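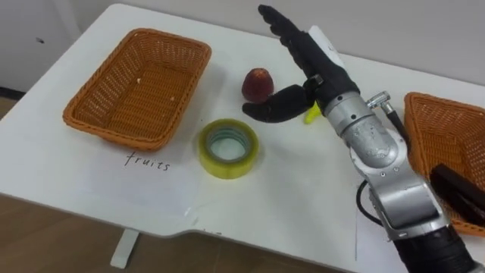 Connector checks take up the first part of every working day at the Flundness station, before the robot is asked to sort anything. The maintenance lead responsible for the station agreed to an interview on how the machine is set up, what is looked at and how often, and what has been repaired in the period since the current hands were fitted. She began with the arm. On top of one of the silver joints there is a small connector with a knurled fitting, and the black cable that leaves it is, in her account, the part of the machine most likely to cost the station a morning. "It is tightened by hand and by hand only," she said. "We had one colleague who used pliers on it, with the best of intentions, and the collar had to be replaced."

The station belongs to Mullico's applied handling program. Its standing task is plain enough to describe in a sentence: items are set out on a white table between two woven baskets, each basket has a handwritten label, and the robot is to place each item in the basket where it belongs. The maintenance lead was careful to separate her own work from that of the people who write the task and evaluate the results. Her section is responsible for the mechanical and electrical condition of the machine, for the position of the table, and for the daily record kept in Flesterano, the program's maintenance log.

Asked what a correct setup looks like, she answered at some length.

"The table comes first. People want to start with the robot, and I understand that, but if the table has been leaned on overnight then everything you measure on the arm is measured against the wrong thing. We check the height, we check that the edge is where it ought to be, and we wipe the top. Then the baskets go out, then the labels, then the items. The arm is the last thing to be powered."

The labels have been a matter of correspondence within the program. A proposal to replace the handwritten sheets with engraved plates was declined, and the maintenance lead supported that decision. Paper can be moved or rewritten when the task changes, she said, and a sheet that has curled at a corner is simply thrown away and written again.
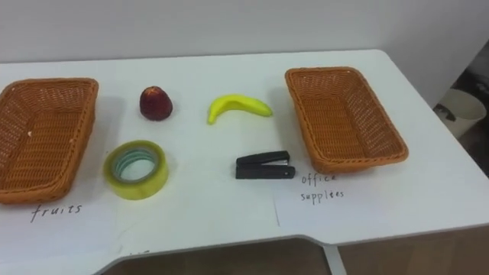

Kwan-ho Au
Technical Correspondent, Mullico Applied Handling Program

The items themselves fall within her section's duties to a limited extent. A stapler, a roll of clear tape, an apple and a banana make up one of the ordinary layouts, with one basket labelled "fruits" and the other "office supplies". Each of these asks something different of the hand. The tape, she explained, is the item she watches when a hand has just been refitted.

"It lies flat and it is low. The thumb has to come down near the tabletop to get a purchase on it, and if the thumb zero is off you will hear the tip touch before you see anything wrong. The stapler is heavier and it wants to turn in the grip. Fruit is forgiving. If the hand cannot manage the apple, I do not bother with the rest of the list. I stop and open the log."

The hands are inspected at every 100 hours of operation. The inspection covers each finger through its full travel, the surface of the fingertips, the screws at the wrist, and the cable where it passes the joint housings. Fingertips that have gone shiny are cleaned once with a damp cloth and looked at again; if the shine remains, they are changed. At the time of the interview the log stood at 1140 hours on the present pair of hands, and the maintenance lead described their condition as fair. She did not wish to put it more strongly.

The most substantial repair in that period took place in July. During an afternoon of routine work the thumb began to lag behind the fingers on closing. The delay was slight, and the operators had at first put it down to software. The maintenance lead had the hand taken off and found that the wrist cable had been rubbing against a joint housing at the inside of the elbow bend, where the loop had been left too short.

"There was wear on the jacket, and under the wear there was one conductor that was intact when the arm was straight and doubtful when it was bent," she said. "You can test a cable like that on the bench all day and it will pass. We had to test it on the arm, bent, with someone holding the loop."

A replacement cable was ordered from Mertens and fitted the same week. The work required two technicians, one at the wrist and one at the shoulder, and the hand was recalibrated afterwards before being returned to service. The section has since changed its written procedure. The loop is now dressed with the elbow at its tightest bend, and the technician who fits it signs for the slack as a separate line in the log. An earlier version of the procedure dressed the cable with the arm extended, as had been the practice on the previous machine, and the maintenance lead accepted that this had been her own section's wording.

She was asked whether the whole arrangement of cables might be reduced. The robot at Flundness stands at a desk on its own legs, with tether cables running up from the head toward the ceiling and a long cable drawn across the floor from the upper body. She replied that the question is put to her regularly by visitors, and that she has no objection to cables provided they are where the drawing says they are.

"The overhead ones I hardly think about. They have slack, they hang clear, and they are looked at from the stepladder once a month. The floor cable is different. It is moved by feet. I ask that it be laid in a wide curve and left in a wide curve, and that anyone carrying a box walks round it. If I come in and find it pulled straight, I want to know who was in the room."

The feet of the machine receive less attention than its hands, although they are covered by the same schedule. The soles are wiped and inspected for embedded grit, the ankle fasteners are checked for movement against a paint mark, and the robot is made to shift its weight slowly from side to side while a technician listens at the knee. The maintenance lead regards the last of these as the most useful test in the procedure and the hardest to teach. New staff are given four supervised sessions before they may sign for it alone.

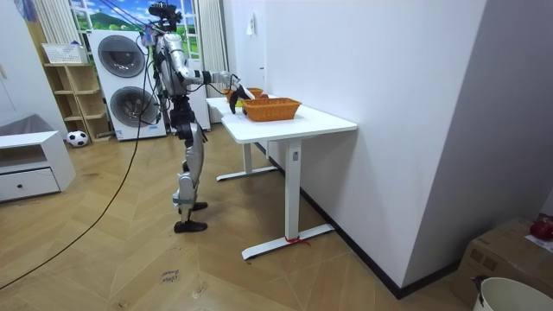 A reader of the program's internal bulletin, responding to an earlier summary of the July repair, wrote that the fault should have been caught at the preceding inspection, and asked why the elbow bend had not been included in a procedure that already covered the wrist and the fingers. The letter went on to suggest that the interval be halved for any hand fitted with a new cable, at least until the cable had settled, and that the operators be permitted to call for an inspection themselves.

The maintenance lead had read the letter and considered it fair. "The bend was on the sheet," she said. "It said to inspect the cable at the joints. It did not say to bend the arm first, and so it was inspected straight, by a careful person, and it looked fine. That is a fault in the sheet." She does not support a shorter interval for the whole hand, which in her view would mean removing covers more often than is good for the small screws beneath them. A separate check of the new cable alone, with the covers left in place, has been added and will remain for the life of the present pair.

On the second suggestion she was in full agreement. Operators may now stop work and request an inspection by making an entry in Flesterano, without first obtaining the consent of the evaluation group. The entry need contain only the time, the item in the hand and what was noticed. She prefers that it contain nothing else, and in particular no diagnosis.

"Write that the thumb was late on the tape. Do not write that the motor is failing. If you write that the motor is failing, then somebody will spend the afternoon on the motor."

The section's remaining work for the year concerns spare parts. One complete wrist cable is held on the shelf at Flundness, together with a set of fingertips and a bag of collars for the knurled fitting, and a request for a second cable has been submitted. The revised procedure sheet, dated September 2020, is posted inside the door of the parts cupboard, and staff holding older printed copies are asked to return them to the maintenance section.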